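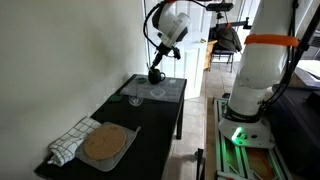

Seltska Brings Its Flundale Table Set to Stores This October

A small collection for small tables, from a company that eats most of its meals at one

FLUNDALE, October. I'm Rahel Steiner, I run the product side at Seltska, and I've been asked to write this announcement myself because I'm the one who wouldn't stop talking about placemats. So here we go! This October we're putting out the Flundale table set: a gray fabric placemat, a black ceramic mug, a short clear drinking glass, a round wooden board, a light gray tray with raised edges, and a white kitchen towel with a dark blue checked grid. You can buy the whole set or pick out the pieces you want.

We've been selling kitchen goods for a good while now, mostly bowls and storage, and the question I get most in our store is some version of "what do I do with a tiny table?" People rent a place, they push a narrow table up against the wall, and then it has to be breakfast, desk, mail pile and dinner. I have exactly that table at home. It's black, it's rectangular, and every crumb shows on it (I didn't think about that when I bought it, and I've thought about it every morning since).

So the set started with the placemat. We went for a big one that covers a whole end of a small table, so the mug, the glass and whatever else you've got out can all live on the same piece of cloth. When you need the table for something else, you move the dishes, shake the mat over the sink and fold it up. It goes in the machine on a cool wash. Please don't iron it hot. I did that to an early one and it came out shiny in a stripe, and I'm still using it, stripe side down.

The mug took the longest. Andri Prantl, our ceramics designer, made it in white first, then in a sort of oatmeal, and both were perfectly nice mugs that looked like every other mug in the building. The black one was meant to be a glaze test. I took it back to my desk and didn't return it, and two weeks later there was a sign-up sheet for the other test pieces. It has a curved handle with room for your fingers, even if you've got big hands like Andri does. He told me to put this in: "I wanted a handle you can grab when you're half asleep. I tried a square one and it was horrible. Rahel dropped it." True, I did.

The glass is short on purpose. Tall glasses and narrow tables don't get along, at least at my house, where somebody is always reaching across for the butter. It's clear and plain, and it works for water, juice, or a couple of flowers with the stems cut down.

Now the tray and the board, which I think of as one thing even though we sell them separately. The tray has raised edges, so a rolling tomato stays put, and a small handle on the side for pulling it toward you. The board is round, in a pale tan wood where you can really see the grain, and it sits right on the tray. Cut your bread there and the crumbs mostly stay on the tray (mostly, I've met my family). Then you carry the lot to the sink in one trip. The boards are finished with food-safe oil before they leave the workshop, and they'll want a bit more every month or two. Wash them by hand and stand them on edge to dry. If you leave one soaking overnight it will warp and there's not much we can do for you.

The grain is different on every board, by the way. We had a long talk about whether to sort them by how even they looked, and decided to leave them alone. If you're buying in person you're welcome to go through the pile and find one you like. Sigita Kalniņš, who manages the Flundale store, has already set one aside for herself and it isn't even on the shelf yet.

Sigita is also the reason there's a towel at all. We'd planned to stop at five pieces. She pointed out that everything else we had was gray, black, see-through or wood, and said the whole thing looked like it was waiting for a bus. She brought in a checked towel from her own kitchen, folded it over the edge of the tray, and that was pretty much the meeting. Ours has a dark blue grid on white, and we kept the lines thin so it doesn't shout. Wash it once before you use it, as new cotton doesn't soak up much.

A few practical things for shops and for anyone writing about this.

We're making 2,000 full sets for the first run. Of those, 884 are going to our own store and our web shop, and the rest are going to partner shops, with Baumgartner taking the largest share. Baumgartner has carried our bowls from the beginning and Konrad Rüegg, the buyer there, had his order in before I'd finished writing the product sheet. He says: "Our customers live in apartments. They ask me for things that can be put away again after dinner, and I can sell them this without a speech."

The full set costs 60 dollars. Single pieces will be priced on the shelf and on the website, and the mugs and glasses are sold one at a time, so you don't have to buy four if you live alone. If you break something, we'll keep the single pieces in stock after the sets are gone for as long as the workshops can supply them.

Packaging is being done by Givo, who also pack our storage line. Everything goes in one flat cardboard box with paper between the pieces, and the towel is wrapped around the mug, which saved us a good bit of filler. Kilian Mösli at Givo went through a lot of boxes getting there. There's no plastic film on anything, though the boards do have a paper band with the care instructions printed on the inside, so have a look before you toss it.

We'll have a laid table in the Flundale store from opening day, and you're very welcome to sit down at it, pick things up and put them back in the wrong place. There'll be coffee in the black mugs in the mornings until eleven. Bring the measurements of your own table if you'd like help working out whether the mat and the tray will both fit. Sigita has a tape measure and strong opinions.

Shops that would like to carry the set can write to the trade desk at Seltska. Please tell us how many sets you'd like and whether you want single mugs as well. Samples for press are limited to the mug, the towel and the board, and we'd be glad to have the board back when you're finished with it.

About Seltska

Seltska designs and sells everyday kitchen and table goods from its store and workshop in Flundale. The current range has 935 items, counting every color of every bowl, and can be ordered through the web shop or found at partner stores.

Press contact: Rahel Steiner, Seltska, Flundale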